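**Wandemstead Community Laundry - progress report to the Ametti Fund**
November 12, 2020

We've had a great autumn, and I'm so glad to be writing this one! The laundry reached 1,076 free loads by the end of last month, against the 900 we promised you in the spring. Most of the growth came from the Skotar Road families, who heard about us through the school breakfast club.

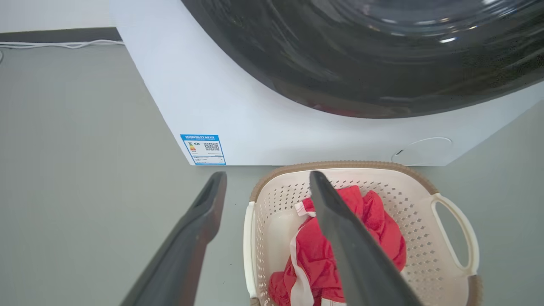 *White front-loader with its energy label, lower left of the front panel.*

Your second payment went on three things: detergent, the water bill and bus fares. The fares were a late idea of mine and they've been wonderful - 60 households now get a return ticket with their booking, and missed slots have dropped a lot. Atanasov Supplies agreed to hold its detergent price until spring, so that line is under budget by $200. I'd like to move it to fares if you're happy with that.

Evening bookings are still the weak spot. We opened until nine on two nights and only the first hour filled up. In November we're trying a text reminder and a later bus, and I'll send you the numbers with the next claim. 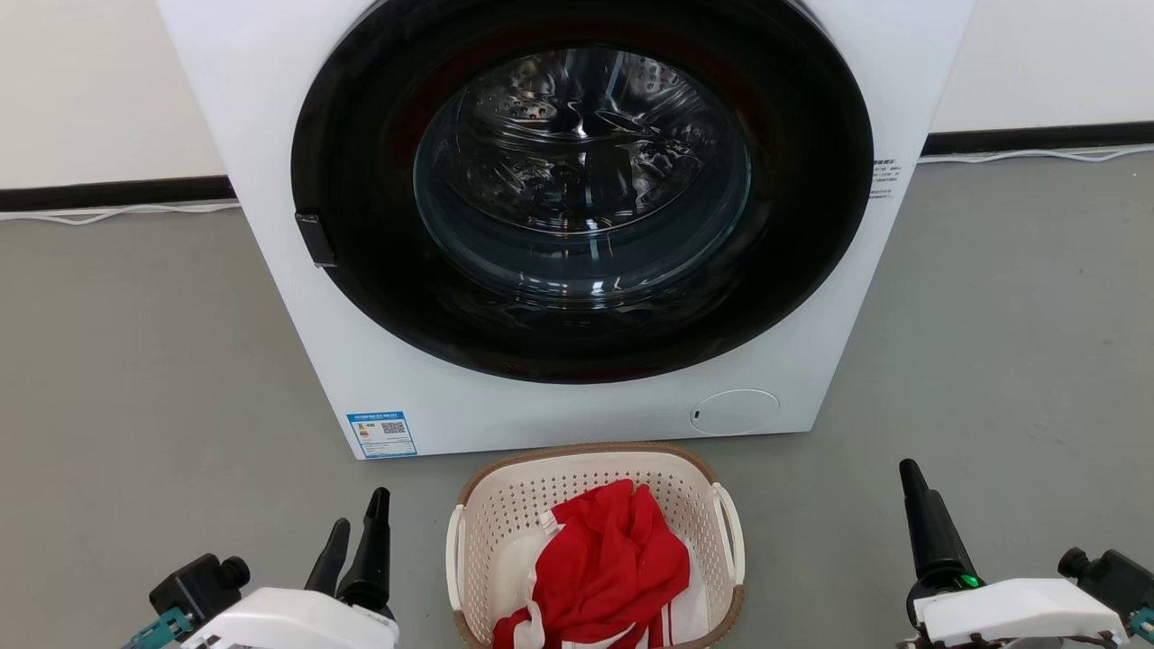 **Will the laundry stay free after the grant ends?**
For families referred by the school or the clinic, it will. Everyone else would pay a small charge per load from next summer, and we're still working out how much.

The receipts are attached in date order, with the water bill at the back.

Radwa El Idrissi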